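Chapter 3

Measuring Things in the Kitchen

In this chapter you will learn:
how volume and weight differ, and why recipes mix them up
how to use cups, spoons and scales without falling out with any of them
how to scale a recipe up or down
when it is safe to guess

Every household owns a recipe that does not work for anyone except the person who wrote it. It calls for a teacup of sugar, and the teacup was broken years ago. It wants "butter the size of an egg" and is silent on the matter of whose egg, or for that matter which bird. The cake was famous in three villages and has never been made successfully since the funeral.

Measurement exists to prevent this sort of thing. It lets a stranger in another town, with another oven and a worse temper, produce more or less the same cake as you. When it fails, the usual culprit is a cook who was certain that a heaped spoonful and a level one were close enough. They are a long way apart, particularly if the spoon is full of salt.

3.1 Volume and weight

Volume is the amount of space something takes up. Weight is how heavy it is. Water behaves itself and lets you move between the two with very little effort: 20 millilitres weighs as near to 20 grams as any kitchen will ever need. This has given generations of students the happy idea that everything else will do the same.

Flour will not. Spoon it lightly into a cup and you have one amount. Scoop the cup through the bag, tap it on the counter and press the top down with your thumb, and you have a good deal more, although the cup looks just as full. The space is the same and the flour is not. Brown sugar is worse, as it can be packed like a suitcase, and grated cheese is mostly a matter of conscience.

Liquids are easier, provided you put the jug on a flat surface and bend down to read it. Holding it up to your face at arm's length gives you whatever number you were hoping for.
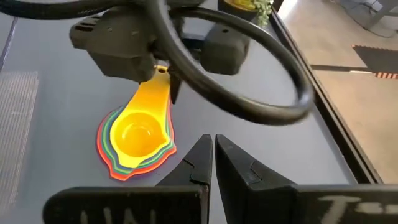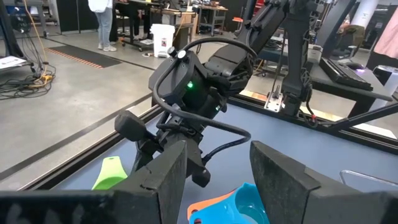
3.2 Cups and spoons

A cup is a real unit as well as a thing you drink from, and the trouble begins there. Different countries have settled on slightly different cups, and older books may mean something else again. The sensible rule is to use one set for the whole recipe. If every ingredient is measured by the same cup, the proportions will at least be on speaking terms.

For dry ingredients, fill the cup until it overflows a little, then draw the back of a knife across the rim. Do this over a plate. Doing it over the mixing bowl is quicker and is how the Gollham Loaf came to be known locally as the Gollham Brick.

Spoons deserve the same treatment. "A spoonful" with no other instruction means a level one. "Heaped" means as much as will stay on, which depends on the steadiness of your hand, and "scant" means the author lost their nerve.

3.3 Scaling a recipe

Suppose a recipe for Poirier biscuits makes 10 and you need 20. Double everything and carry on. Now suppose you need 28. Divide the number you want by the number you have, which gives 2.8, and multiply each ingredient by that. You will soon arrive at 2.8 eggs. Beat three, weigh them, and leave out a little, or use all three and make the biscuits slightly larger.

Baking times do not scale in the same way. Twice the biscuits on two trays may need a few extra minutes, and certainly won't need twice as long. A deeper cake takes longer than a wide one made from the same mixture. Write down what you did, including the parts you regret.

Before you go on

Weigh a level cup of flour 3 times, emptying and refilling it each time. Record all the results, even the one that spoils the pattern. You will need them in section 3.4.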